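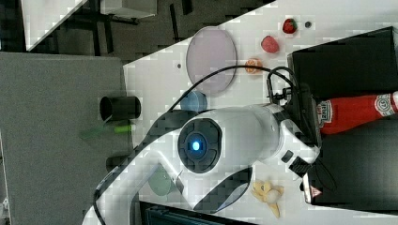
Color in Everyday Settings
Course handout 4, Introduction to Color and Design
Instructor: Jummai Mohammed
February 27, 2024

Terms for this week

Hue is the name of a color family: red, blue, green. Value is how light or dark the color is. Saturation is how strong or grayed it is. Most mistakes in the first assignment came from mixing up the last two. A pale pink and a brick red can share a hue. They differ in value, and usually in saturation too.

A tint is a hue with white added. A shade is a hue with black added. A tone is a hue with gray added. In daily speech people use "shade" for all three. In written work for this course, please keep them apart.

Value first

When you plan a layout, work out the values before you choose hues. Make a small sketch in pencil with no more than five grays. If the sketch is hard to read, color will rarely save it. Higinio Bañuelos made this point in his September talk with the Mirari poster series, where the first drafts used strong hues of nearly equal value and the lettering was hard to read from across a room. 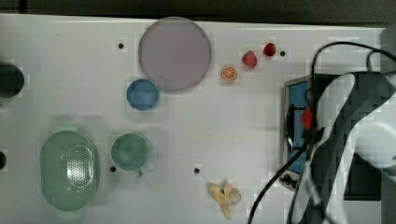 The same check works on finished pieces. Squint, or photograph the piece and remove the color. Areas that looked separate may run together. The Brerkov packaging set in the study folder is a good one to try. Look at the side panels in particular.

Neighbors change a color

A color is never seen alone. A mid gray looks darker on white and lighter on black. A dull green looks greener next to red. This is called simultaneous contrast. It affects hue, value and saturation, and it is strongest where two areas touch.

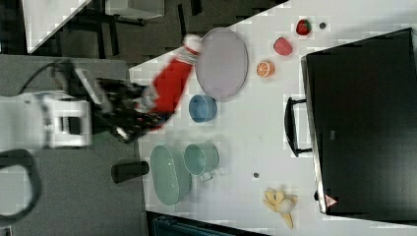
Accent colors depend on this effect. A strong color used in a small amount will draw the eye when everything near it is quiet. Take the red bottle against a white tabletop, with lavender and pale green plates close by. The plates are tints and the table has no hue to speak of, so the red stands out. Put the same red among oranges and dark pinks and it would lose most of its pull.

Area matters as well. As the accent grows, it stops being an accent and becomes part of the ground.

For next week

Read the Wike chapter on contrast, pages 43 to the end. Bring 2 swatch cards, one in tints only and one in tones only, on the Vinent paper from the supply list. Label each swatch on the back with its hue and value step.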